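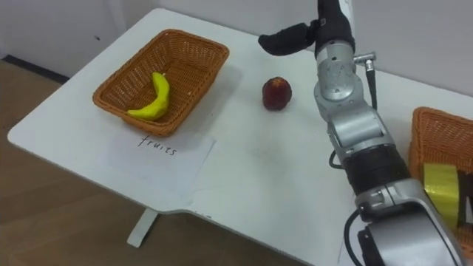
Pendcombe opens home goods lending shelf at branch library

PENDCOMBE — Residents with a library card can now borrow baking pans, folding chairs, hand tools and other household items from the Pendcombe branch library, which began the service in October after a year of planning.

The lending shelf takes up the former periodicals room on the ground floor. Items go out for 16 days and may be renewed once if no one else has placed a hold. There is no fee to borrow, but late returns are charged the same daily rate as overdue DVDs.

Branch manager Bit-na Ryu said the idea came from patrons who were already asking the front desk for things the library did not carry.

"People would come in for a cake decorating book and ask if we had the pan to go with it," Ryu said. "We kept a list at the desk. When the list filled a notebook, I took it to the county."

The county library board approved the program last winter on a split vote. Members who opposed it said the branch should put its money into longer evening hours. The branch now closes at 6 p.m. four nights a week, and the board said it would take up the question of hours separately in the spring budget.

Start-up costs came to $2,690, most of it for shelving, storage bins and a label printer. The Friends of the Library paid for the shelving from its used book sale. The rest came out of the branch's supply budget. Nearly all of the items themselves were donated by residents during a collection drive over the summer.

The opening collection has 60 items. Kitchen equipment makes up the largest group and includes a pressure canner, a pasta roller, a large stockpot and several shaped cake pans. The tool section has a stud finder, a cordless drill, a socket set, a post level and two pairs of long-handled loppers. There are also card tables, folding chairs, a carpet cleaner, a sewing machine and a projector screen.

The library is not lending ladders, chain saws, space heaters, car seats or anything that burns fuel. Ryu said the county's insurance carrier asked for those to be left out, and the branch added bicycle helmets and crib parts to the list on its own.

Each item comes in a numbered bin with a printed card listing its parts. Staff check the parts against the card when the item goes out and again when it comes back. Electrical items are plugged in and run for a few minutes before they are returned to the shelf, so borrowers may not see them marked as available until the following day.

Borrowers must be 18 or older and sign a one-page agreement the first time they check something out. The agreement makes the borrower responsible for lost parts. It also asks that kitchen items be washed and dried before they are returned. Bins cannot be put in the outdoor book drop and have to be handed in at the desk during open hours.

Boonmee Bunnag, who lives on Hedegaard Street and teaches an evening cooking class at the recreation center, borrowed the stockpot and two folding tables in the first week for a family party.

"I have a small apartment and no closet to speak of," Bunnag said. "I use a pot that size maybe twice a year. The rest of the time it would be sitting on top of my refrigerator."

Bunnag has since donated a rice steamer and a set of serving trays. He said he would like to see the branch add more tables, which were booked through Thanksgiving within days of the opening.

Ryu said the tables and the carpet cleaner have been the most requested items so far and that the branch has started a waiting list for both. A second carpet cleaner has been promised by a local landlord but has not yet arrived. The sewing machine went out once and came back with a bent needle, which staff replaced at no charge.

Other branches in the county are watching the program. The Namia branch, which is 7 miles away and about half the size, has asked to send its patrons to Pendcombe for pickups. Under current rules, household items cannot travel on the county's delivery van with books, so Namia cardholders may borrow them but must collect and return them in person. Ryu said that rule could change if a safe way is found to strap down the bins.

The owner of Kesusora Hardware on the main street said he did not expect the shelf to cut into sales. The store rents floor sanders and pressure washers, neither of which the library carries, and has agreed to sharpen the library's loppers and pruning saws at the end of each season. Customers who buy drill bits at the store will find a small stack of flyers for the lending shelf by the register.

The branch is accepting more donations through the end of the year. Items should be clean, complete and in working order, with the manual if the owner still has it. Staff will turn away anything with a frayed cord, a missing guard or a recall notice. Ryu asked that donors call ahead before bringing in furniture or anything too heavy for one person to carry, as the branch has no loading door.

At the moment the library does not need more slow cookers, bread machines, fondue sets or coffee makers. It is looking for card tables, a second canner, an extension pole for painting, a tile cutter, and board games with all of their pieces.

A full list of items is posted at the front desk and in the online catalog under "Household." Holds can be placed online, by phone or in person. Cardholders may have two household items out at a time, not counting folding chairs, which are lent in sets of four.

The branch will hold a short class on using the pressure canner next month at 5 p.m. in the meeting room. Anyone who wants to borrow the canner has to take the class first or show a certificate from a similar one. Sign-up is at the desk, and space is limited.

The board plans to review the program after its first full year. Members have asked for a report on how often each item goes out, what has been lost or broken, and how much staff time the shelf takes up each week.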